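Where does the dish rack go when you have no counter?

6 January 2026
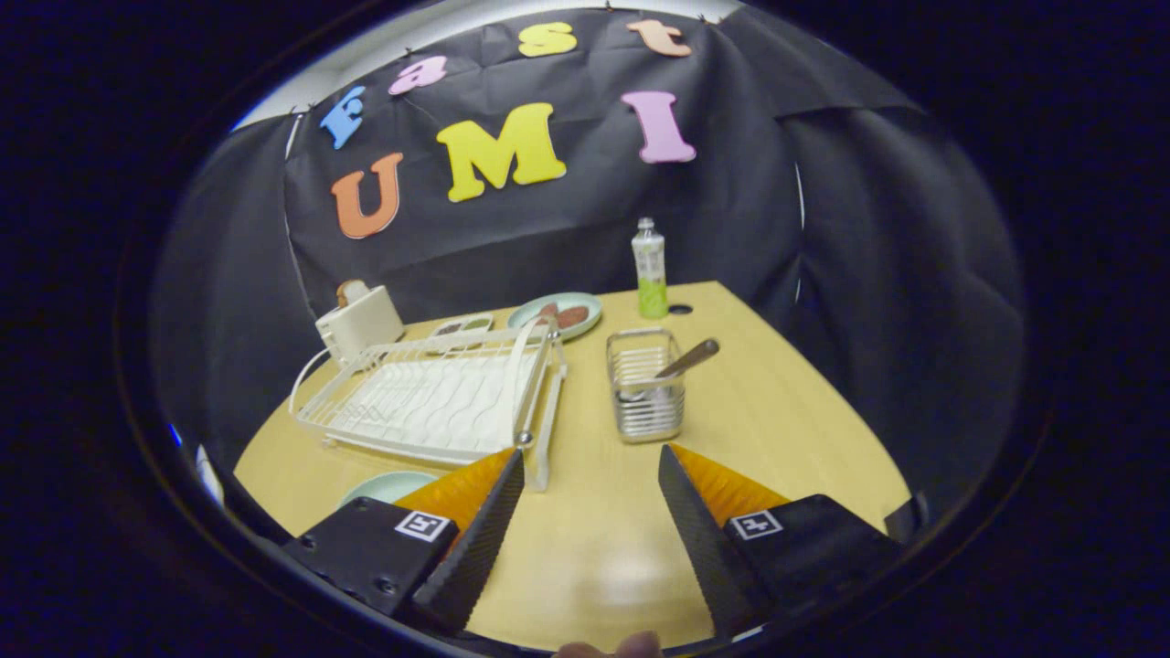 So where do you put a dish rack when there's hardly any counter? Next to whatever you use most at breakfast, on the side closest to the sink, even if it looks like it's in the way.

I fought that answer for ages. My rack used to live on top of the fridge (don't laugh) and came down only when there was something to dry. You can guess how often that happened. Plates piled up in the sink, the toast plate from Monday got rinsed and used again, and the spoons just kind of wandered.

Then my neighbor Mandla Ngcobo came over for coffee, looked at my setup and said, "Why is your toaster so far from your plates?" And I had no answer! I'd put it by the window when I moved in and never thought about it again.

Now the toaster sits at the back left and the white wire rack is up front, so a plate goes from the rack to the toast to the table without me crossing the room. I love it more than I should. The rack has a ridged tray inside, and I'll admit that the ridges are a pain to scrub. An old toothbrush and a little baking soda does it. I give mine 5 minutes on the weekend and then leave it upside down in the sink while I have my second coffee.

The steel caddy next to the rack was the other big change. I used to stand spoons in a mug, and there was always a gross puddle at the bottom. The wire lets the water drip right through, so put a folded dish towel under yours if your table is wood like mine. I swap the towel every night, or every other night if I'm being lazy.

One thing I haven't figured out is the bread. I keep it in a Gellow bag on the shelf and it goes stale by day three, but in the fridge it gets that weird chewy thing going on. Freezing slices works okay — except I forget to separate them first and end up prying at a brick with a butter knife before work. If you have a trick for that, please leave it in the comments.

Next up is the drawer under the sink, which has 30 takeout menus in it and one very old potato peeler.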